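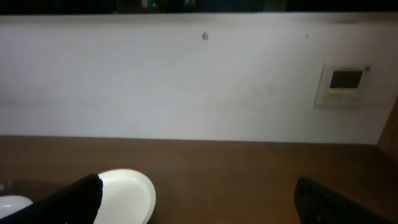
Slide 1. White dish at the counter, wall panel behind.

Speaker notes, January 17, 2015
Wiping before washing: residue on white tableware in small kitchens

Leave slide 1 up while people sit down. Start when the door closes.

Scope first. The talk covers the step between clearing the table and running water. It does not cover detergents or machine dishwashing. Anyone who came for the detergent session wants the Kemitz room across the hall.

Background to the work. Oltutent runs three staff kitchens, each with a small counter, one sink and no dishwasher. The Rutherford kitchen is the busiest. We logged 215 pieces of tableware there in February of last year. The log sheet had one line per piece: type, color of residue, position of residue, number of wipes. White pieces only, since colored glaze hides thin films.

Say what we mean by residue. Solids are scraped off and are not counted. Residue is what stays on the glaze after scraping: streaks, smears, speckles. A streak is longer than it is wide. A speckle has no direction. A smear is everything else. Do not spend more than a minute on definitions.

Next slide.
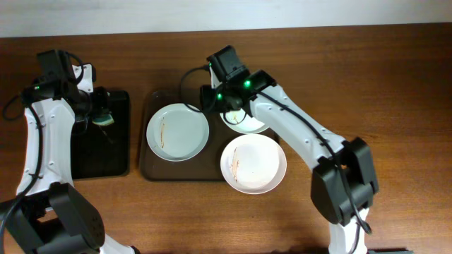

Slide 2. Three white plates, brown tray, black tray to the left, sponge.

Let them look first. Then the plate at the lower right: orange-brown streak down the left side, speckles near it. By our sheet that is two entries for one plate. The plate at the left has a single thin brownish streak and gets one entry.

Point out that the lower right plate overhangs the tray. Overhang matters for the wipe. Pressure on an unsupported rim tips the plate, and the streak gets wiped in short strokes with gaps between them. Recommendation in the handout: full base of the plate on the tray, or take the plate off the tray altogether.

Trays. Raised rim preferred. A flat tray lets runoff reach the table, and finished wood marks easily. The Naltton trays we tested had a rim on all sides and were easy to rinse, but they stacked badly. Mention the stacking only if asked.

Order of work, read from the handout:
Scrape everything before wiping anything.
Plates before bowls.
Light residue before heavy.
Rinse the sponge after 6 pieces, sooner if it leaves color behind.
Heavy orange or red residue last, then change the sponge.

The third item gets objections. The usual one is that heavy residue dries while it waits. Answer: at room temperature, with a stack this size, the delay is a few minutes. We saw no increase in wipe count from it.
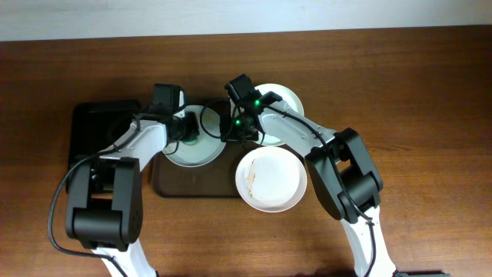

Slide 3. Round white plate on the tray, mid-table.

Short slide. Greenish tinge on the inner surface of the plate. Ask the room how they would log it. Expect a split between smear and "not residue." Our rule: if a color can be seen at normal working height, it is logged. Source does not matter at this stage. Herbs, sauce and sponge dye all go in the same column.

Work position. Middle of the table, both sides reachable, tray kept square to the table edge. At Rutherford the dishes used to be pushed against the wall to save space. Moving them to the middle cut reaching and cost nothing.

Table surface. Wipe under the tray at the end of each batch. Use a second cloth for this. The sponge stays on the dishes.

Check the time. If past the half, skip to bowls.

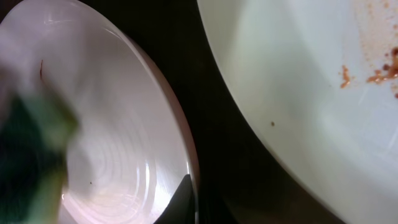 Bowls

Streak is high on the inside wall, upper left, thin and reddish-brown. Small dark speck lower down among the rings. Glare on the inner wall opposite. Glare is the main cause of missed entries on bowls. Tilt the bowl or move your head, then look again.

Rings in the glaze hold material. Wipe along the rings first, across them second. Straight strokes alone skip the low parts between ridges.

Wall streaks: start at the rim and work down. Starting at the center carries residue up onto clean glaze.

Costs, if there is time. One case of 1,000 sponges lasts the three kitchens longer than our storage allows, so order smaller.

Questions. Handouts are on the table by the door.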